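Prinasska Releases Melis Feeder for Homes With Cats and Dogs

BADMONT – Prinasska, a maker of feeding equipment for household pets, said Monday that its Melis selective feeder will go on sale in July. The feeder is intended for homes where a cat and a dog share the same floor space but eat different food.

Melis is a covered bowl with a sliding lid. The lid opens when a registered animal enters the reading zone in front of the bowl and closes after the animal leaves. Registration works with an implanted microchip or with the collar tag supplied in the box. An animal that has not been registered does not trigger the lid.

Cat food is usually higher in protein and fat than dog food, and many dogs will eat it when given the chance. Owners often deal with this by placing the cat's bowl on a counter or shelf. That arrangement works for agile cats but is harder on older animals and on cats with joint problems. Melis is designed to stay on the floor.

Lid and sensor

The lid is driven by a low-speed motor with a slip clutch. If the lid meets resistance while closing, the clutch releases and the lid returns to the open position. It waits 8 seconds before trying again. The delay can be made longer in the settings menu but cannot be turned off.

The reading zone is narrow by design. A dog standing beside a feeding cat is outside the zone in normal use, and the side walls of the housing limit access from the left and right. Prinasska recommends placing the unit with its back to a wall. Homes with a dog that pushes its head in next to the cat can fit the rear hood, sold separately.

Training mode

Some cats are wary of moving parts near their food. Melis includes a training mode in which the lid begins fully open and moves a little farther at each stage. The owner advances the stages by hand. Cats that are already used to a powered feeder can skip the mode.

Motor noise was reduced from the earlier Simlow feeder by changing the gear material and mounting the motor on rubber. Simlow stays in the product line, and its bowls fit the new housing.

Power and cleaning

Melis runs on a rechargeable pack or on the wall adapter. The bowl and the mat lift out and can go in the top rack of a dishwasher. The housing should be wiped with a damp cloth and must not be put in water. Registered animals are kept in memory when the battery is removed.

Warranty coverage is two years for the housing and motor. Units bought directly from Prinasska can be returned within 90 days, including units that have been used.

Placement guidance

The printed guide packed with each unit covers setup in shared rooms. Its main points are:

– Set the feeder on a hard, level floor, away from the dog's bowl and bed.

– Keep metal bowls and metal shelving away from the reading zone, as they can shorten the reading distance.

– Leave the water bowl in its usual place while the cat is learning the lid.

– Put small items such as hair clips, hairbands and charms into a lidded container when they are not in use. Cats and dogs may swallow them, and small parts can jam the lid track.

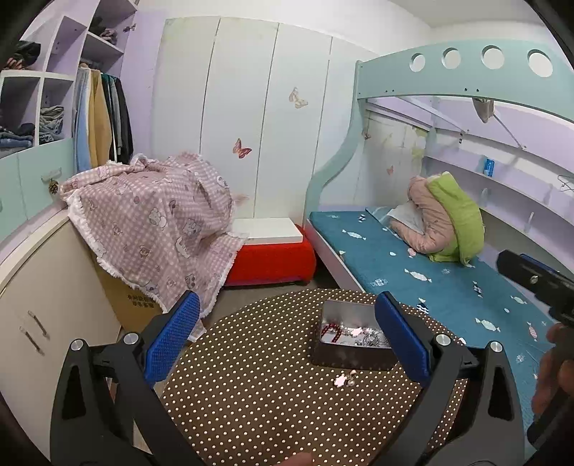
– Check the lid track once a week and brush out any kibble crumbs.

Availability

Melis will be sold through the Prinasska online store and at pet supply retailers in July. It comes in white and gray. Replacement bowls, collar tags and the rear hood will be available at the same time.

About Prinasska

Prinasska designs feeding and watering equipment for cats and dogs. The company is based in Badmont. Retailers can request spec sheets and display units through the trade desk.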